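Gripper trials on an old desktop tower

Gallery, 16 June 2019

Over eight sessions we tried two grippers, the Sarnum and the Laller, on the same arm and with the same wrist camera. The work was done on a scrap desktop computer at the Wedum workshop. Rohani Goh ran the arm and Chathurika Howlader kept the logs. We saved 731 stills in all, and a small selection is on this page. Click any picture for the full size.

The Sarnum has the wider opening and was our first choice for covers and panels. It had trouble with cables because the fingertips are thick. The Laller closes more slowly but reaches further into a corner. Both were run from the Cassim controller at the default force setting.

Wrist camera views

Exposure was fixed for all sessions. The lens sits close to the fingers, so they fill the bottom of every still.

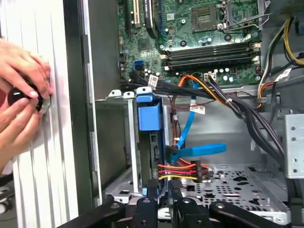 Fingers in front of the drive bay cage and its blue latch. Two hands are on the black knob at left.

Stills from the October session will be added to this gallery under a separate heading.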